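Gallery: The Table Soccer Sets, Grallville Swap Room

Posted 7 Oct 2021

The swap room in Grallville has been open since March, and I have been asked more than once why I don't just write something nice about it. I like the idea well enough. You bring the toys your kids have outgrown, you take home something they haven't, and no money changes hands. What I don't like is the way every secondhand plaything gets talked up as if it will teach a six-year-old patience, geometry and sportsmanship by dinner.

So this page is a gallery with grumbling. The subject this time is desktop soccer: mat, goal, ball. I went through what had come in, took some home, and wrote down what I thought. There are a lot of these sets going around. The Usilel catalog used to list one with 56 parts, and I would love to meet the family that still has all of them. The ones that survive are the small ones, and I suspect that's only on account of there being less to lose.

The Usilel claim, for the record, was "hours of play." My household got thirteen minutes out of the big set before the argument over the corner flags. I did time it, yes. The simpler kind did better, though I'd put that down to a rainy afternoon and no other offers.

On to the table.

One mat, one goal, one ball. The mat has the full markings, with penalty boxes at both ends and a center circle, which makes it odd that a single little white goal is all there is to shoot at. I don't buy the idea that kids won't notice. The ball is the classic black and white and tiny, so anyone with a toddler at home should think twice. The dinosaur backpack at the back, teal with an orange beast showing all its teeth, is the thing I'd expect a child to go for first.
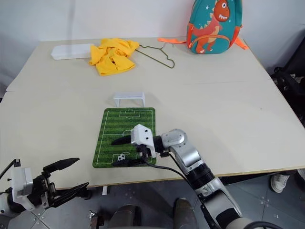

Henare wrote in to say I am being unfair about the single goal: "We played one-goal soccer in the driveway my whole childhood and the other end was just wherever the garage was. Kids take turns shooting, somebody keeps score wrong, and it's fine. You don't need two goals. You need a ball that doesn't roll under the refrigerator, and good luck with that."

Fair, up to a point. A driveway doesn't have a halfway line printed on it. Once you draw the second penalty box, somebody is going to want to defend it, and at our house that somebody ends up defending it with a cereal box. I'll give Henare the refrigerator. We have lost five balls that way from various sets and recovered two, along with a quantity of dried pasta.

A few more notes for people thinking of picking up one of these.

Mats. The striped green grass look is nearly universal, and I can't say I've met a child who cared about the stripes. What matters is whether the thing lies flat. Rolled mats have a memory, and the advice to leave them under heavy books overnight has failed me twice. Warm the room first and try again, they say. I tried again. The corners still came up.

Goals. Light frames slide backward when a shot hits the post. People recommend putty. Putty picks up hair, crumbs and eventually paint, so ask yourself whose table it is.

Balls. Bring a spare. If the swap room has a jar of odd ones, check the size against your goal before you leave, and don't take anyone's word that "they're all the same." They aren't. I have one from a Wernard set that won't go through its own goalmouth.

Price, if you insist on new. The cheapest set I saw at the discount store on the Wernard road was 99 cents, with a mat so thin you could read the table through it. That may still be the honest price for the thing. I've seen much dearer ones that played no better.

Bags. Several readers want the backpacks covered too, and I'm not convinced there's a page in it. Check the zippers, tug on the straps where they're sewn in, smell the inside. A cartoon on the front tells you what the last kid liked and very little about whether the bottom seam will hold a lunchbox and a library book.

The next gallery is board games with pieces missing. If you have a set from Usilel with more than half its parts still in the box, I'd want to see it before I believed it.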